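Costing the second bench at Skivach

July was meant to be the month I bought an arm. It has turned into the month I wrote a budget, and since two people have asked how the numbers were arrived at, I am putting the working here.

The task is narrow. We want a bench where an arm picks plastic tableware off a table and stacks it, all day, with the crockery laid out differently each time. The existing bench at Skivach does this already. The question was what a second one would cost if it were bought properly, with every part on the sheet before anyone signs.

I had two quotes for the gripper, floor stand, cabling and mounting plates. Gateo came in at 3,405 and Fabbri at 3,864, both before delivery. The arm is on a separate line because we would lease it, and I am leaving the lease figures out until they are agreed. On paper Gateo wins. Fabbri includes the cable set and a spare pair of fingers, and Gateo does not. Irena Olszewski went through both quotes with a ruler and a pencil and put the cable set at most of the difference. I have not priced the spare fingers, as Gateo will only sell them with a service visit attached.

Before comparing anything else I spent a morning at the bench listing what it uses, down to the cloth. 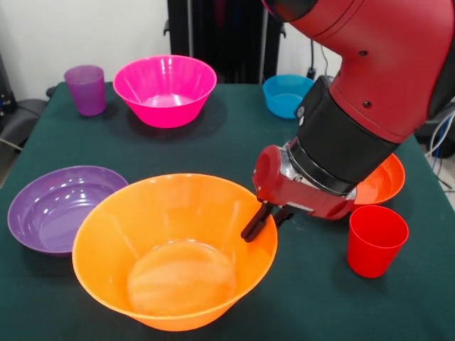
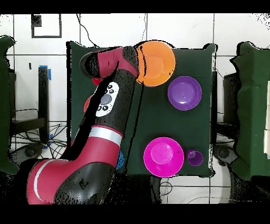 Bowls, cups and a green cloth under all of it.
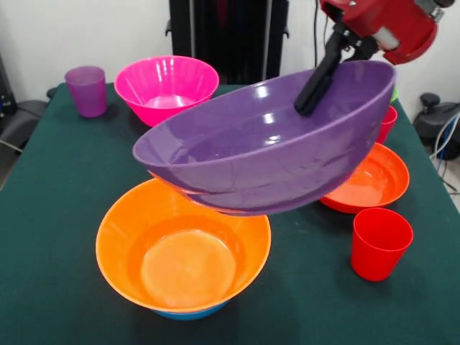
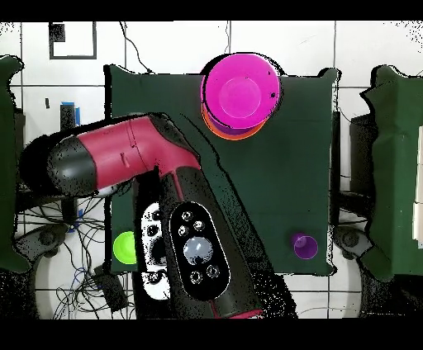
The tableware is the cheapest line on the sheet and the one most often forgotten. Plastic bowls and cups in strong colours cost next to nothing each, but they scratch, and a scratched bowl reflects light differently from a new one. I have allowed for 3 complete sets a year. Zubaida Butt thinks this is too many. She may be right, but a set costs less than the time spent arguing over it, so the line stays.

Cloth is similar. It needs to be matt, it needs to overhang, and it collects lint. I have put down 2 lengths so that one can be in the wash. Buy both from the same roll. We once had a replacement that was a shade lighter, and half a day went on adjusting camera settings to suit it.

Cameras are where I expect to be wrong. I budgeted for a fixed view beside the table and another from overhead. The cameras themselves are easy to price. The brackets, the long data cables and the computer ports to plug them into are less so, and between them they come close to the cost of a camera. If you are doing this for the first time, draw the cable runs on a floor plan and measure them with string. Add a metre to each. Nikau Merrick did this for us, and his total was well above what I had guessed from my desk.

Cabling also needs a route. My first draft had no money for trunking or floor covers. The second draft does, under "site works", along with an extra socket circuit. The electrician is the longest lead time in the plan after the arm.

Next is the gripper. Parallel fingers will take a bowl by its wall and a cup by its rim, and for stacking that is enough. I looked at a suction option from Skondmont and dropped it. It needs an air supply, the compressor is noisy, and curved thin plastic is a poor surface for a cup seal. If the job ever changes to flat plates only, I would look again. Two-finger grippers are also simple to service, and Remigiusz Zalewska can change a pair of fingers without the manual.

Items I left off the first draft, and have since added:

Finger pads
Lamp replacements
Delivery and unpacking
Disposal of the crate
Someone's time to level the table
Insurance during the lease

Levelling sounds trivial. Allow a full day for it. A table that is slightly out will still work, but every taught position carries the error, and you will do the teaching again when somebody puts it right.

I have not included a contingency percentage. Tayla Ormsby prefers one, and most templates have a box for it. My view is that a percentage hides the things you have not thought about, so I keep a list of doubtful items with a price against each. The list currently holds the camera brackets, the electrician and the spare fingers.

As things stand I lean towards Fabbri, provided they confirm the cable lengths in writing. I asked for that at four in the afternoon and had an automatic reply by five past. The sheet goes in when the real one arrives.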